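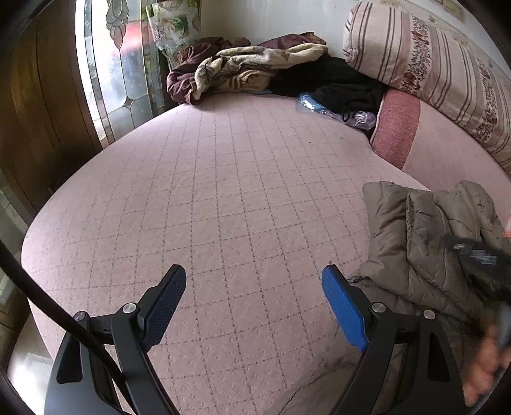
Marleny Zapata asked at the end of the last session why a wall label must be so short, if the visitor has already paid for the ticket and came to learn something. She said that in her opinion a short label treats the visitor like a child. I promised to answer in writing, so these notes begin with her question and then go on to the material of Unit 2.

Course: Texts in the Exhibition
Unit 2: Introductory panels, group labels, object labels
Handout by Ulises Ayala

1. Answer to the question of Marleny

A label is read by a person who is standing. This person often carries a bag or a coat, and other people wait behind to come near the work. A catalog is read by a person who is sitting and who can go back one page. I do not think the visitor of the museum is less intelligent than the reader of the catalog, because very often it is the same person. The situation of the body is different.

For this reason the limit we use in the course is 80 words for an object label, without counting the title, the date and the materials. You may write less. If you have more to say, there are other places for it: the panel of the room, the folded sheet which the visitor can take, the catalog, the guided visit.

Marleny is right in one thing. There are short labels which are also empty. "The artist explores memory and identity" has six words and gives nothing. If we cut the length, the words which stay must carry facts.

2. Three levels of text

Introductory panel. It hangs at the entrance. It says what the exhibition is, who made the works, when, and why they are together in these rooms. Many visitors read only the first paragraph, therefore the first paragraph has to stand alone.

Group label, also called section text. It speaks for several works which hang on one wall or stand in one case. It is the most difficult of the three. The writer is tempted to repeat the introductory panel, or else to describe each work again.

Object label. It belongs to one work. The first lines are fixed (see section 4) and after them comes the free text.

In practice the levels are written by different people and in different weeks. Somebody has to read all of them aloud in the order of the rooms, before they go to the printer. In our exercise this reader will be Lizeth Paucar for the first group and Marisol Huanca for the second.

3. A case: the Lesmont rooms

We will work during the whole unit with the exhibition of weaving and works on paper at Lesmont, which had 144 objects in the list of the first proposal. I chose it because the texts exist in several versions and Dalva Pimentel kept all of them, also the bad ones. She gave permission to use them in class but please do not put them online.

The first version of the introductory panel began like this:

"Situated at the intersection of craft and contemporary practice, this ambitious presentation invites audiences to reconsider the boundaries between tradition and innovation."

Please notice that we could hang this sentence in front of almost any exhibition of the last years, and it would not be false. We don't learn that there is weaving. We don't learn the region, or the period. The word "audiences" is strange too, for people who walk in one at a time.

The third version began like this:

"The weavers and printmakers in these rooms worked in the same valley and bought their dyes from the same shop. Most of them never exhibited together."

I prefer this one, although it is not perfect. "Most of them" made a discussion, because the lender of the prints said that a common show had taken place in the parish hall. The panel was printed before this point was cleared. When you use a word such as "never" or "first" or "only", ask yourself who could telephone the museum to correct it.

The folded sheet was printed in 3000 copies, with the same sentence inside. This is the reason why I ask you to check the panel and the sheet together.

4. The fixed lines of the object label

The order which we follow:

Name of the artist
Year and place of birth, and of death if it applies
Title of the work, date
Material or technique
Lender or collection
Number of the inventory, only if the lender wants it

Some remarks to these lines.

On the name: write it as the artist writes it. Do not shorten a double family name to save a line. In the Lesmont list the artist Muñoz appeared in two labels without the ñ, because the font of the printer did not have this letter. The font had to be changed for all the rooms. Check the special letters in the first proof, and not in the last.

On the title: if the artist gave no title, write Untitled. If the title was given later by a collector or by the museum, put it in brackets. A description is not a title. "Red blanket with border" should not look as if the weaver had chosen these words.

On the date: "before 1960" and "1950s" do not mean the same thing. When the documents contradict, write what you can defend and keep the rest for the file.

On the material: be exact only as far as somebody has examined the work. If the conservator wrote "wool and another fiber, not identified", then this goes on the label in a polite form. Do not change it into "mixed media" because it looks nicer. For textiles it is also good to name the technique, since many visitors weave or sew at home and they look for this line before any other.

5. The free text

There are many opinions and I give mine. The free text should help the visitor to look one more time at the work. When you finish a draft, go through it and mark each sentence which somebody could have written without seeing the object. One such sentence is fine, because we sometimes need history. If all of them are marked, begin again.

Words which I ask you to avoid in this course, at least until you can say what you mean with them: explores, interrogates, timeless, unique, playful, liminal, seminal, body of work.

Also be careful with the feelings of the visitor. "We are moved by the delicate line" is an order, and people do not like to receive it from a wall.

Questions to the visitor ("What do you think this figure is doing?") can work in a room for children. In the other rooms I have seen few good ones.

6. Bilingual labels

The Lesmont texts were hung in two languages. The second language needs more room on the panel than you expect, and the designer will want the two columns to be equal. Please do not cut the translation in order to make it equal. Cut the original, and translate again. Lizeth worked in this way with the section texts and in my view they are the best texts in the rooms.

It is useful if the translator can see the works, or good photographs of them. A word like "ground" can be the background of a print or the soil of the valley, and from the text alone one can't always know.

7. Exercise for the next session

a) Take the first version of the Lesmont panel and write a new one, maximum two paragraphs. Use only facts from the object list in the folder Clilonel.

b) Choose one textile and one print. Write both object labels, complete with the fixed lines. The limit of words from section 1 is valid.

c) Exchange your labels with a person of the other group. This person marks the sentences as explained in section 5 and returns the sheet to you with the marks. Bring the marked sheet, also if it is full of pencil.

Who could not open the folder can ask Marisol for a printed list. The reading for the next session is the chapter on section texts in the Lirnine reader, without the appendix.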